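We use cookies to remember your login and keep the forum running. By staying on this site you agree to this. Accept / Manage settings

Anyone got the Erar two-arm kit from Urkport? Worth the money?

mossy_alun
First proper go on the table with mine, six foam blocks and a long white box behind them:

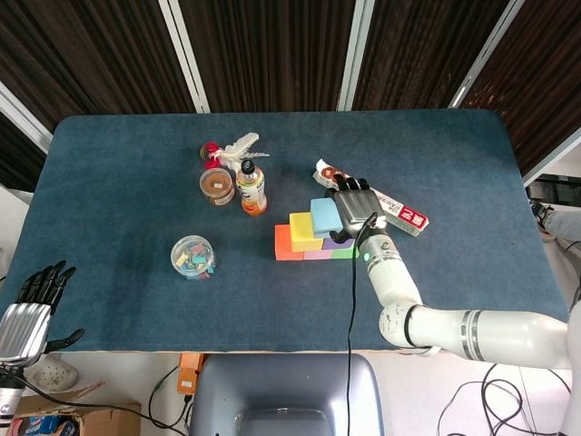

Re: setup and first impressions

mossy_alun
So I've had it since May and I'm mostly chuffed! The arms are lovely and smooth, and the hands are miles better than the grippers on my old Usen (which I still have, if anyone wants it for parts). Felt was my own idea, stops things skating about. My moan is the wrist cable. It just dangles off the hand and over the front of the table, and I'm forever worrying it'll snag. Is everyone else's like that?
Alun Pugh

haf_l
Mine's the same, Alun. I bought the Urkport clip set, 5 clips in a bag, and it's been fine. Bit cheeky to charge extra on a kit at that price though.

gripwrench
Sorry, but I sent mine back. Over 30 hours of fiddling with calibration and the right hand still came down too far to one side. Foam forgives that, try it with something stiff. Lloyd do a single arm for a lot less and it worked out of the box.

haf_l
A single arm's no good if you want to hold a thing steady with one hand and work with the other, is it? Did you do the update before calibrating? The manual hides that on the very last page. I did it in the wrong order as well and it was hopeless till I started again.
Haf Lewis

gripwrench
Yes, I did the update. Three times. Support were polite, I'll give them that.

mossy_alun
Mine took an evening, so maybe you had a duff one? Fair point about stiff things, I'll try more of those. Haf, have you got the part number for those clips?

haf_l
328 on the Urkport site, under spares. Get the short ones, the long ones foul the elbow.

mossy_alun
Ta, ordered!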